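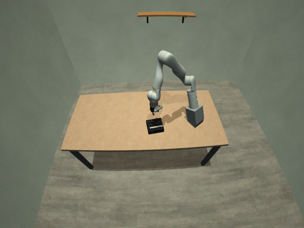
Cludel District Health Board
Patient Transport Project: second progress report to the Ostrowski Fund
Prepared by Karlijn Vanhove, project manager

Where we are

Our first report promised that the shuttle between Molow and the Cludel hospital would be running by the end of spring. It started in July. The vehicle had been sitting in the hospital lot since April, fully paid for and very clean, while the district and the hospital discussed which of them was allowed to park it. The hospital won, if that's the word, and now pays for the tires.

Since then the shuttle has carried patients on 1044 one-way trips. Most were going to dialysis, prenatal visits or the eye clinic. The morning run leaves Molow at 6:40 and is nearly always full. The afternoon run is nearly always full of people who were on the morning run, plus their groceries.

Missed appointments

Missed appointments among Molow patients fell to 46 for the reporting period. We can't give you a proper comparison with last year. Last year's figures were kept by three departments in three different ways, and one of those ways was a wall calendar that went out with the recycling. Ulla Manninen in outpatient records has set up a single log, and the next report will have something to compare against.
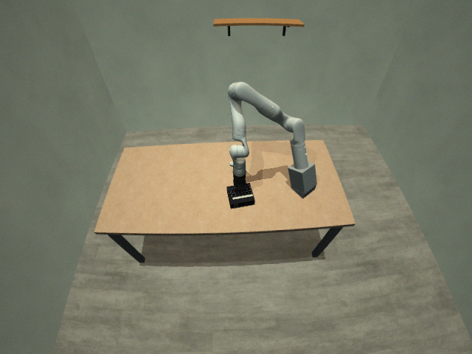
Do patients pay to ride the shuttle?
Rides are free for anyone with a hospital or clinic appointment that day, and for one companion. Patients show their appointment slip to the driver when boarding.

Booking

We bought the Pleltent booking system with the money set aside for it in the grant. It works well for people who have a smartphone, a signal and an email address, a group that overlaps only slightly with our riders. Calls to the clinic desk still account for most bookings. Nusrat Mollah, who runs the desk, enters them into Pleltent by hand, so the monthly reports look wonderfully digital.

We have asked the supplier for a text message option. They have asked us to submit a ticket. We have submitted 2. 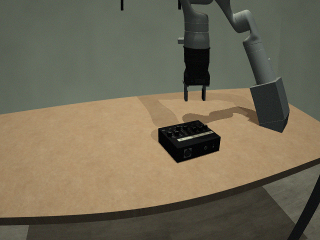 Black control box on a wooden table, with the gripper open above it.

Staffing

Abdelkrim Radwan has driven full time from the first day. Olanrewaju Amadi joined as relief driver after the August heat closed the Molow road for a stretch and we learned what having one driver means. Both have finished first aid training and the wheelchair lift course. The lift itself jams when the rear door is opened too quickly. The dealer describes this as a feature of the latch.

Money

Fuel is over budget and wages are under, mostly owing to the late start. We would like to move 15 percent of the unspent wage line to fuel and maintenance. The request form is attached, along with the form requesting the form.
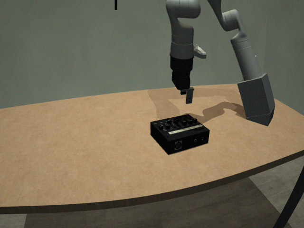 Audio mixer on a tan tabletop, robot arm behind.

Next period

We plan to add a midday run, settle the bus shelter question with the Molow town council, and get the lift repaired under warranty. The shelter has been approved in principle twice. We'd be grateful if the Fund could confirm the budget change before the winter tires are ordered.

Attachments: trip log, fuel receipts, budget change request, letter from the dealer concerning the latch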